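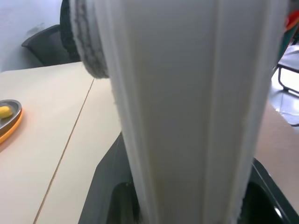 White terry, creases and all.

I have been meaning to write up these towels since May, when my old ones finally got so thin you could just about read the paper through them. Those were a wedding present, so I can't complain, but it did mean I had to go and buy bath towels for the first time in my grown-up life, and my goodness there are a lot of them out there! I read far too many labels, dithered for a couple of weeks, and ended up with a set of the Tadden bath towels in white, with a pair of the Prevness ones bought alongside so I would have something to compare.

The Tadden is the heavy one. It's sold as an 800 gram towel, meaning the weight of a square meter of the cloth, and you feel every bit of that when you lift a damp one off the hook. Fresh from the package it was lovely to touch and hopeless at drying a person. It sort of pushed the water around my shoulders. I washed the set twice in warm water with no softener (softener leaves a coating on cotton, and I gave it up years ago after my mother-in-law scolded me for it) and by the second wash they were drinking up water the way a towel should. If you buy them, please do that before you decide you hate them.

They do shed. For the first 6 washes I was peeling a thick gray felt off the dryer screen, and my navy bathrobe looked as if it had been sleeping with a cat. It has settled down now, though I still keep them away from anything dark.

Drying time is my real grumble. We have a small bathroom with one window that sticks, and a Tadden hung up after a morning shower is still clammy at bedtime. The Prevness, a much flatter waffle weave, is bone dry by lunch. My husband prefers it for exactly that reason and has more or less taken over both of them, and he says the Tadden is like being hugged by a wet sheep. I like a bit of weight around me when I get out of the tub, so we have agreed to differ.
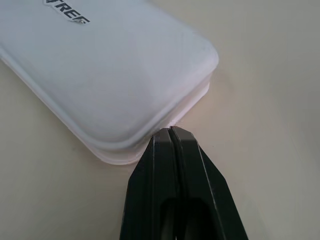
Storage is something to think about as well. Folded in thirds, the heavy ones take up twice the room on my shelf, and I had to move the spare sheets to the hall closet to fit them. Rolling helps, and it looks nice - a bit like a hotel - but a rolled towel this thick wants to spring open again if you turn your back on it, so the roll has to be tight.

As for keeping them white, I use plain detergent, a scoop of washing soda now and then, and a good shake before they go in the dryer. Face makeup is the enemy. I bought a few cheap dark washcloths for that job and everybody is under orders to use them.

Would I buy the Tadden again? Yes, for winter, and for anyone who has a heated rail or a big airy bathroom. For the beach bag or the gym or a humid summer, get the Prevness and save yourself the laundry. I'm giving the Tadden four stars, and it would have had the fifth if the hanging loop were sewn on a bit better. Mine came loose at one end and I've had to stitch it back with button thread.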